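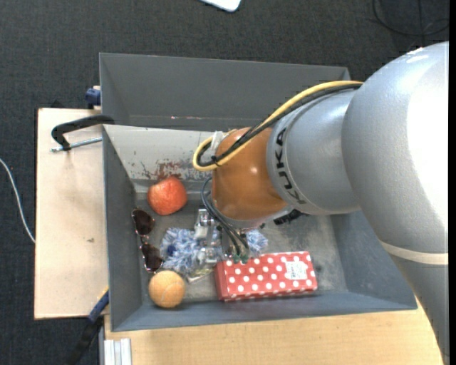 Graue Kiste von Vudwood, Erfahrung nach einem halben Jahr

Vorab: bin kein Profi, hab die Dinger selbst bezahlt. Zwei Stück, beide grau, bestellt im Juli über den Laden in Kultau. Karton war riesig, Kisten selber ohne Macke.

Wofür? Bei uns im Flur die Sammelstelle für alles. Sonnenbrille, Schlüssel, Handschuhe, der Apfel der mittags nicht gegessen wurde. Vorher hatten wir einen Korb von Fliltton, der war nach einem Winter hin, Henkel raus, Boden durch. Also was Stabiles.

Form: rechteckig, die Wände laufen schräg zu. Klingt egal, ist aber das Beste dran. Man kommt mit der Hand gut in die Ecken und Kleinkram rutscht runter zum Boden, statt sich irgendwo am Rand zu verklemmen. Nachteil, unten ist weniger Platz als man von oben denkt. Schuhe in 45 quer? Vergiss es. Längs geht.

Boden: glatt, zu glatt für meinen Geschmack. Runde Sachen kullern. Ich hab ein Stück Antirutschmatte reingelegt, seitdem Ruhe. Kostet extra, hätte man beilegen können.

Jetzt der Punkt weswegen ich einen Stern abziehe. Kratzer. Man sieht ALLES. Nach 5 Wochen schon Schrammen an der Innenwand, nach 6 Monaten ist der Boden stumpf und hat helle Stellen. Staub setzt sich genau da rein, feucht auswischen hilft nur kurz. Rotbraune Streifen hatte ich auch, kamen von einem alten Blumentopf, den ich an der Wand langgezogen hab. Mit Spülmittel nicht weg. Mit Schmutzradierer fast, aber dann ist die Stelle matt und man sieht sie erst recht. Wer es schön haben will, soll was Dunkleres nehmen oder was mit Deckel drauf.

Stabilität dagegen top. Kiste ist mir voll von der Treppe gefallen, fast 2000 Gramm Kleinkram drin, kein Riss. Rand biegt sich nicht durch beim Tragen. Griffe gibts nicht wirklich, man packt halt am Rand an. Geht, mit nassen Händen eher nciht.

Obst drin lagern: ein paar Äpfel über Nacht kein Problem. Länger würd ich nicht, Druckstellen am harten Boden, Tuch drunter.

Zum Vergleich, die Kiste von Stergiou (Modell 902) hatte meine Schwester. Gerade Wände, mehr Volumen, aber wackelt im Regal und riecht am Anfang ziemlich. Die Vudwood riecht nach nix. Preislich nehmen die sich wenig.

Die zweite Kiste steht bei uns direkt dahinter und ist für Post gedacht, klappt so mittelmässig. Liegt nicht an der Kiste.

4 von 5 Sternen. Für Flur, Keller, Werkstatt sofort wieder, fürs Wohnzimer eher nicht. Wer was zu einer passenden Einlage weiss, gerne in die Kommentare.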